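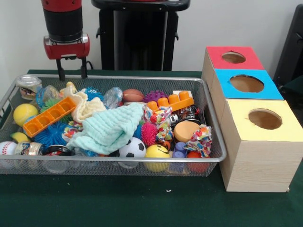 2024-10-02

Sorting bench, second round. The toy basket is full to the top again and I couldn't be happier about it. Last round we had far too many things that were basically the same thing, all the same size, all hard plastic, and you learn very little from a pile like that. Corinne Mbeki went through the Castellanos bins and came back with a much better mix.

What I like most is the range of surfaces. Spiky rubber in green and purple, the blue koosh-type balls, the tennis ball, the baseball with its stitching, and then the cloths. The mint washcloth has a great texture and it lies over the middle of the pile, so it changes what you can get at. The knitted one (cream) bunches up however it wants. I spent far too long just rearranging those two – very satisfying work.

Mesh basket: keeping it. The old Homex tub was deeper but you couldn't see in from the side. With the wire you can spot a cup or a jar low down at the front before digging for it. Small parts might be a nuisance at the corners, so check there first when emptying.

Boxes: red, blue and yellow tops, stepped back from the basket on the right. Round hole in each top, and the colors are easy to call out across the room, so we can say "duck to yellow" and everyone knows where it goes. I want to keep this layout for the whole week. If you move them to wipe the cloth, please put them back in the same order, red at the rear, yellow nearest.

Fit is the next thing to check. Cut a paper template to the size of the holes and try the long orange block against it on end and at a slant. Same for both kinds of jar. I'd love to keep the jars in because they're such a different grab from the balls, but if they're a squeeze they go back in the bin and we find shorter ones. The mini football I have no worries about. It's tiny!

The green cloth on the table is a big improvement on the bare top we had in June. Things that land on it stay near where they land, and it's much quieter. It does pick up lint and crumbs, so lint roller before each run, please. Ours is in the drawer with the Fletach tape.

Budget: 357 left of the 400 for bits and pieces. Corinne wants more soft things and I agree completely. My list so far:

a second knitted cloth, darker color
a sponge or two
something long and floppy, rope maybe
another rubber duck, larger

Gonex order can wait until the fit check is done. Ten runs planned first with the basket as it is, same contents, reshuffled each time. Write down the first item out and the last item out for every run.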